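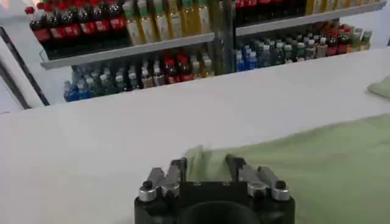 Re: [sesura-list] Starting a winter sourdough rye, and feeding schedules

From: Araceli Echevarría
To: sesura-list
Date: December 2025

Patricio Rivas wrote:

> My rye starter smells like nail polish remover and won't rise past
> the rubber band. I feed it every night, equal parts flour and water
> by weight, and the kitchen gets pretty cold after dinner. Should I
> toss it and ask somebody for a piece of theirs? I'd hate to, I've had
> this one going since November and my daughter named it Ghiță.

Patricio, please don't toss Ghiță! That smell is a hungry starter, and hungry is so easy to fix. Mine did the same thing for most of its first winter and it makes the best bread I've ever baked now (the caraway loaf I brought to the Gosport potluck came from it).

I'd try bigger meals. Keep 16 grams of the old starter, give it 100 grams of whole rye and 100 grams of water, and stir until it looks like wet cement. Use warm water, the kind you'd give a baby a bath in. Then find it a cozy spot. I put mine in the oven with only the light on, and I tape a note over the knob after one very sad morning when I preheated for biscuits.

Rye doesn't dome up the way wheat does, so the rubber band can fool you. Look for cracks and little holes on top, and pull a spoon through it - if the inside is all bubbles, you're in great shape. Give it 5 days of this before you decide anything.

On flour: I switched to the dark rye from Brallard last year and I love it, it's coarse and a bit sticky and the starter goes crazy for it. Any whole rye will do, though, so use up what you have first.

Oh, and save what you'd throw out! I keep a jar in the fridge and make crackers with it. Equal parts discard and flour, a spoonful of butter, plenty of salt, rolled as thin as you can stand. We never have leftovers.

If it still smells sharp after all that, write me off list and I'll dry some of mine on parchment and put it in the mail. And please send the list your crumb when you bake!

Araceli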